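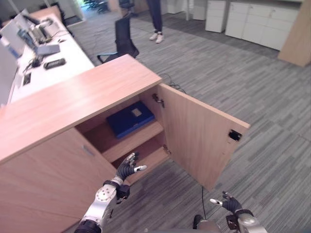

Section 4 of the Firkasetti manual sets out how a cabinet trial is prepared, recorded and scored. The method compares two ways of teaching a two-armed robot to move a box between a shelf and a cabinet top, and its results are only of value if every site prepares the trial in the same manner. The starting state is fixed before the robot is enabled. For the shelf start, the box rests on the upper level of the cabinet, towards the back, and the compartment beneath the shelf is left empty. The robot faces the cabinet with both hands clear of the doors. Sites that begin with the box elsewhere must record the run under a separate task code.

4.1 Preparing the cabinet

1. Place the cabinet on level flooring, with enough room in front for the doors to swing fully.
2. Check that each hinge moves freely. Tighten any loose screws.
3. Set the doors to the position given on the trial sheet. A door that drifts from its set position must be adjusted before work continues.
4. Put the box in its starting position and enter the task code.

Note: Cables on the floor should be led away from the path of the robot's base.

CAUTION: Keep people out of reach of both arms while the motors are enabled. The person holding the stop button must have a clear view of both hands.

4.2 Running the trial

1. Start the recording and wait for the ready tone.
2. Select Method A (copied motion) or Method B (copied motion with contact correction). The order is drawn by the Org scheduler and may not be changed on site.
3. Release the robot. Do not speak to the operator or touch the cabinet during the run.
4. Stop the run if the box falls, if a door is forced against its hinge, or if the hand remains still for 14 seconds.
5. Save the recording before resetting the cabinet. 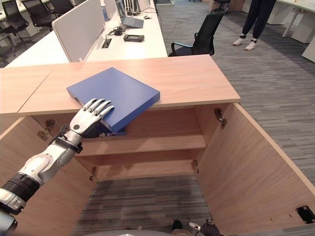
Figure 4-2. Hand in contact with the front edge of the box on the cabinet top.

4.3 Scoring

A run is scored from the recording by 2 readers working separately. Contact with the front edge of the box is entered as "edge contact", whether or not the box moves afterwards. Overhang is scored from the last still of the run - never from memory.

Note: If the readers disagree, the run is passed to Sayaka Kikuchi at Zovcombe. It remains in the data set and is marked as disputed.

4.4 Reference result

The Flustcombe series, led by Genji Ikeda, consisted of 1,000 runs divided equally between the methods. Edge contact without a completed move was entered in 268 runs, roughly two thirds of them under Method A. New sites should complete a short practice series and compare their own scoring with the Flustcombe recordings before submitting data.

Revised 14 February 2024. Corrections to this section should reach Zovcombe by the end of March.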